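Greifroboter am Packplatz, Erfahrungen?
Forum > Betrieb und Alltag > Lager und Versand

packplatz7
15.03.2024, 18:42

Bei uns in der Kommissionierung soll ab August eine Anlage von Carkora laufen. Ein Arm mit zwei Fingern, der die Kunststoffteile aus der Vorlage nimmt und auf das Band legt. Die Steuerung dahinter heißt Climier und wird, so die Präsentation, "mit der Schicht mitlernen". Was das bedeuten soll, konnte mir keiner sagen.
In der Betriebsversammlung hieß es, die Anlage entlastet uns und es fällt keine Stelle weg. Auf der Folie danach standen 1.032 Teile pro Schicht. Wir machen von Hand im Schnitt 648, und zwar zu zweit an einem Platz. Ich kann rechnen.
Arbeitet hier schon jemand mit so einem Ding? Mich interessiert, was sich für die Leute davor geändert hat. Prospekte habe ich genug.

nachtschicht_ost
Antwort #1

Ja, seit über einem Jahr, gleiche Firma, etwas älterer Greifer. Die Zahl auf der Folie kannst du vergessen, die gilt für matte Teile, die schön einzeln liegen. Unsere glänzen, und je nachdem wie die Hallenlampe draufscheint, fährt er an, bleibt stehen, fährt zurück, fährt wieder an. Dann kommt die gelbe Meldung und jemand muss hin.
Dieser Jemand bin ich. Früher habe ich gepackt, jetzt quittiere ich Meldungen. Klingt gemütlich, ist es nicht. Du stehst die ganze Zeit auf Abruf und kommst in keinen Rhythmus mehr. Abends tut mir der Rücken weniger weh, das stimmt schon. Dafür bin ich im Kopf so fertig wie nie beim Packen.

kalle_foerderband
Antwort #2

Das mit dem Glanz ist Einstellungssache. Wir haben bei der Inbetriebnahme die Beleuchtung versetzt und danach war fast Ruhe. Wenn euer Integrator das nicht macht, liegt es am Integrator.
Und mal ehrlich zum Rücken: Bei uns haben Kollegen mit Mitte fünfzig wieder Spaß an der Arbeit, die vorher jedes Frühjahr ausgefallen sind. Das kommt in solchen Threads immer zu kurz. Jede Maschine wird hier erst mal schlechtgeredet.

packplatz7
Antwort #3

Die Kollegen gönne ich dir. Nur: Wie viele von ihnen stehen denn noch am Platz? Die Frage meine ich ernst.
Ich durfte letzte Woche bei der Vorführung in der Halle Fevstead mit auf den Monitor schauen, da läuft das Bild von der Kamera am Greifer. Ein blaues Teil, glatt, ohne irgendeinen Aufdruck, und die beiden schwarzen Finger stehen offen links und rechts vom Rand. Auf der hellen Fläche liegt ein weißer Lichtstreifen, oben an der Kante gleich noch einer. Genau das, was nachtschicht_ost schreibt. So nah dran sieht die Maschine halt nur ein Stück Rand und sonst wenig. Ich sehe am Platz das ganze Teil und greife hin, ohne zu überlegen.

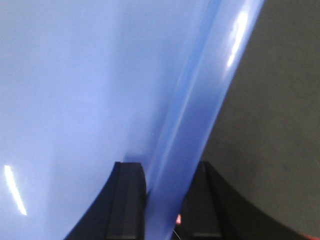 kalle_foerderband
Antwort #4

Auf dem Bild steht der Rand doch sauber zwischen den Fingern. Was willst du mehr? Die muss das Teil ja nicht schön finden, sie muss es greifen.
Zu deiner Frage: Vorher waren es vier am Platz, jetzt zwei. Die anderen sind im Wareneingang. Entlassen wurde niemand.

nachtschicht_ost
Antwort #5

Ein Standbild sagt dir nur, dass er in dem Moment richtig stand. Ob er zugepackt hat, siehst du da nicht drauf. Ich habe im Februar mal mitgeschrieben, in einer einzigen Schicht 102 Quittierungen. Die Statistik aus Climier hat für dieselbe Schicht 2 Störungen ausgewiesen, weil nur zählt, was länger als eine bestimmte Zeit steht. Mit dieser Statistik wird dann das nächste Projekt begründet.
Und "im Wareneingang" war bei uns auch die Auskunft. Nach einem halben Jahr liefen dort die befristeten Verträge aus.

mwk_technik
Antwort #6

Ich bin von der anderen Seite, Inbetriebnahme bei Mwakalinga, wir bauen ähnliche Zellen. Die Zahl mit den Quittierungen halte ich für hoch, aber ausschließen will ich sie nicht. Glänzende Oberflächen sind lästig, und Licht versetzen hilft, solange keiner das Hallentor aufmacht.
@packplatz7: Lasst euch vor August schriftlich geben, was als Störung zählt und wer die Quittierungen macht. Und ob diese Person nebenbei noch packen soll. Daran hängt bei euch vermutlich mehr als am Greifer.

packplatz7
Antwort #7

Danke, damit kann ich was anfangen. Ich gebe das an den Betriebsrat weiter. Beim Thema "nebenbei" hat unser Schichtleiter in Fevstead ziemlich schnell auf die nächste Folie geklickt.

kalle_foerderband
Antwort #8

Dann frag halt nach. Aber probier das Ding auch mal vier Wochen aus, bevor du es abschreibst.

packplatz7
Antwort #9

Mache ich. Strichliste führe ich trotzdem ab dem ersten Tag.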